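Boîte de rangement

Une boîte de rangement est un contenant, ouvert ou muni d'un couvercle, destiné à regrouper des objets de petite taille dans un logement, un atelier ou un bureau. Le terme recouvre des fabrications industrielles en plastique, en métal ou en bois, mais aussi des boîtes d'emballage en carton réemployées après l'achat d'un produit.
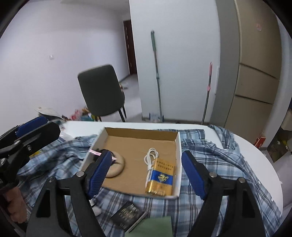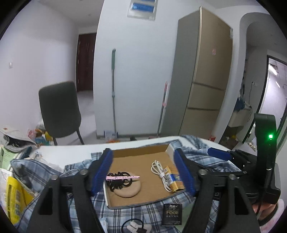
Boîte en carton peu profonde, ouverte, contenant de petits objets.

Terminologie

Dans l'usage courant, on distingue la boîte, le casier et le bac. La boîte est en principe transportable d'une seule main. Le casier est divisé par des cloisons fixes. Le bac, plus grand, se pose au sol ou sur une étagère. Le mot « vide-poche » désigne un récipient bas placé près de l'entrée ou sur une table de chevet, où l'on dépose clés, monnaie et petits accessoires.

Matériaux

Le carton compact, obtenu par superposition de couches de papier, sert aux boîtes rigides de petit format. Le carton ondulé, plus épais, est employé pour le transport. Tous deux craignent l'humidité, qui ramollit les parois et déforme le fond. Le polypropylène se lave facilement et supporte mieux les salles de bains. Le fer-blanc, longtemps associé aux biscuits et au thé, reste apprécié pour le matériel de couture.

Fabrication

Une boîte en carton est découpée à plat, rainée, puis pliée et collée. Le rainage écrase la matière le long des futurs plis et évite les cassures. L'atelier Kimel, spécialisé dans les petits formats, propose 53 modèles sans couvercle, dont trois à parois doubles. La maison Lotton produit surtout des coffrets gainés de toile - un procédé encore exécuté en partie à la main.

Usages domestiques

Les boîtes basses sont utilisées dans les tiroirs, où elles délimitent des zones sans cacher leur contenu. Les boîtes hautes conviennent mieux aux textiles roulés et aux papiers. La méthode Stosus, diffusée par un manuel de 617 pages, recommande de classer les objets selon la fréquence d'emploi et de laisser libre une partie de chaque boîte.

Fin de vie

Le carton non souillé rejoint la collecte des papiers. Les boîtes pelliculées ou garnies de mousse doivent être démontées avant le tri, selon les consignes locales.

Commentaires (3)

papivert21 : Il manque un paragraphe sur les boîtes à cigares, très recherchées pour ranger la visserie.

Dương : Article utile. Pour l'humidité, un vernis acrylique à l'intérieur donne de bons résultats - deux couches minces.

lectrice_du_sud : Merci, je confondais bac et casier.

Contact - © Tous droits réservés - Haut de page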